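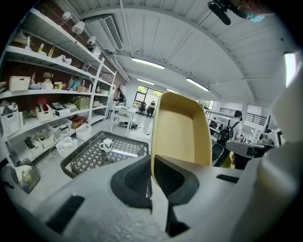 Beige tray held upright in the gripper, both mesh pads on it

Budgeting for hand-held grippers — how many spare pads?
Asked 17 May 2022

Putting together an equipment request, has to be in before October. Plan is 3 hand-held grippers, pads like the ones in the pic, handling trays, mugs, household stuff. Quote from Fosta covers the grippers but pads are a seperate line and I have no idea what to put. One spare set each? Five? Also do I buy the Hevance service plan or just keep the money for parts. Can't go back for more once its approved.

2 answers

Answer 1 (accepted)
Depends on hours, not on how many grippers. We ran ours most of the day and went through 7 pairs in a year. Thin rims are the worst — all the load lands on one strip of the mesh. I'd put 4 spare pairs per gripper and get them on the same order, shipping on small orders is silly. Skipped the service plan, no regrets so far. Ask Fosta if the price drops at 30 pads, ours did. And budget a fourth gripper if you possibly can. One down for repair and your whole schedule slips.

Answer 2
we use Nwosu pads, 19 dollars a pair, fit fine after some trimming. not sure about your model tho. Check if Grader is included in the quote or billed per seat, that was the suprise on ours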